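Learning > Kids' Corner > Robots > How a Robot Learns a Chore

Print this page | E-mail this page

How a Robot Learns a Chore

On March 9, 2024, the Sarnum robot workshop in Malolwood held an open day for children and their families. Visitors learned how a robot can be taught to do a small job, such as moving bottles of water.

Start with a person

A robot does not know what a bottle is. Before it can pick one up, it needs many examples of a person doing the job. A camera at head height records what the hands do.

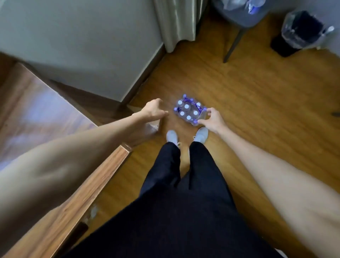

Anwara Sarkar, an engineer at Sarnum, told visitors that each recording is called a demonstration. The workshop has 2484 of them so far. Picking up a pack of water looks easy, but you do a lot without thinking. You look down, bend your arms and bring one hand to each side of the pack. A robot has to work out every one of those moves from the recordings. The clear plastic wrap is hard for it too – light shines on it, and the edges are difficult to find.

Feeling for the grip

Your fingertips tell you when you have touched something. A robot may have touch sensors for this, or it may have to judge by sight. If it squeezes too little, the pack slips. If it squeezes too much, the plastic bends.

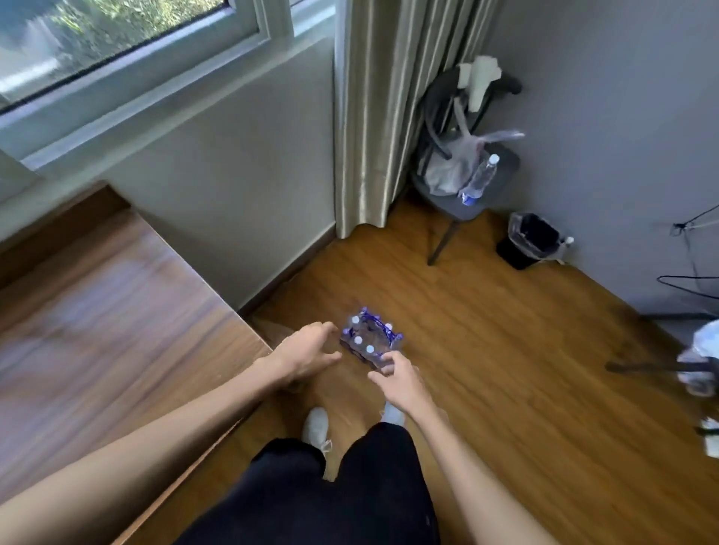
Reaching for a pack of water on the floor.

The children tried it themselves in groups of four. Each child wore thick gloves and lifted a pack with eyes closed. Most needed roughly 13 seconds.

Two hands, two bottles

Some chores need both hands at once. Holding a bottle by the neck, under the cap, gives the fingers a narrow place to close around. With a bottle in each hand, the robot must also keep the two from knocking together.
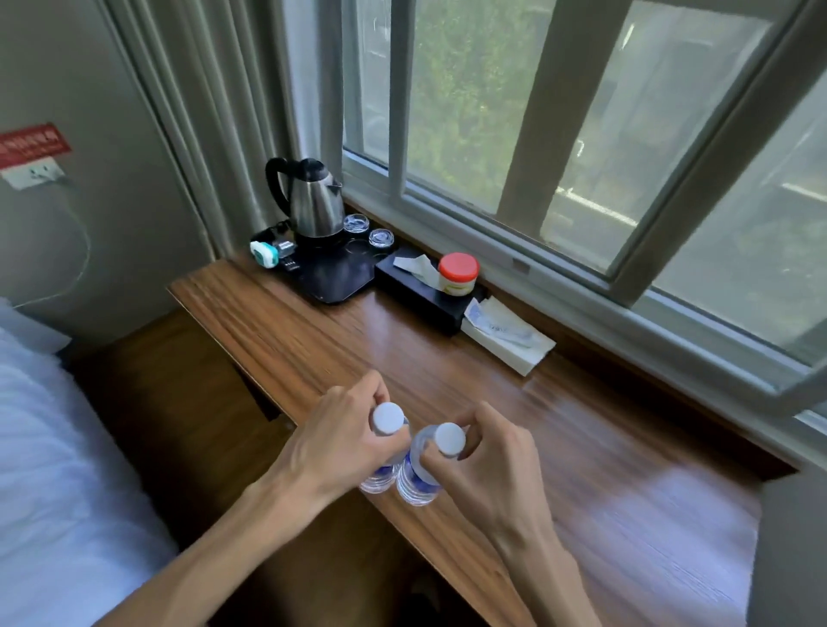 Try it at home

Ask a grown-up for a small bottle of water with the cap on tight. Pick it up and put it down very slowly. Write down every move you make. Children at the open day found at least eight – see if you can find more.

The next open day is in November.

Related items
- What Is a Sensor?
- Gamage Hall: Robots on Wheels
- A Day at the Turov Bottle Factory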